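Gripper drops box after two good picks
Sallivix Robotics Boards > Bench Arms > Faults and Failures

mapleturn730
Sunday, December 25, 2022
Two-arm setup, sorting crayon boxes and small stuff into three baskets. The left gripper now loses its grip in the middle of a move. No error, no stop, the box just falls. Gripper force is set at 60 percent in Komix.

Crayon boxes and the three black baskets:

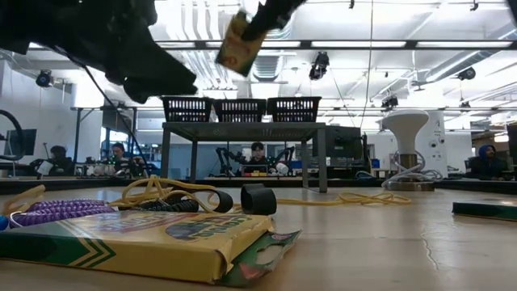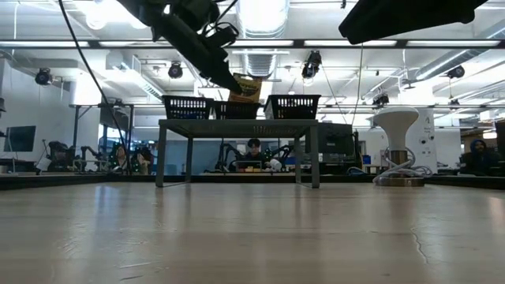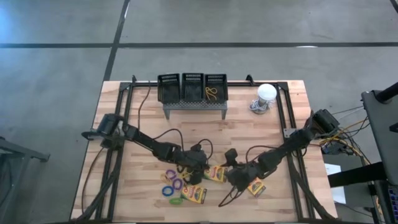
It started after I changed the finger pads. The Kiani pads were worn so I put on Vakow ones. Same thickness on paper. Homed both arms again and the first two picks were fine, then drops.

benchrat_leo
Pads. The Vakow ones are slick until you scuff them. Fine sandpaper, wipe with alcohol, try again.

gearlash
I don't think it's pads. Slick pads would slip on the lift. Dropping halfway through a move sounds like a cable pulling at the wrist connector. Check your slack with the arm fully out.

benchrat_leo
Mine slipped halfway too. Cardboard gives a little and then it goes.

mapleturn730
Logged it at 500 Hz. Motor current goes to zero just before the drop, then comes back.

gearlash
Then it's losing power. Stop running it until you fix that. An arm that cuts out and comes back can move when your hand is in there.

benchrat_leo
OK, I was wrong on that one. I'd still scuff the pads.

mapleturn730
Powered down. New connector is on order - will post when it's in.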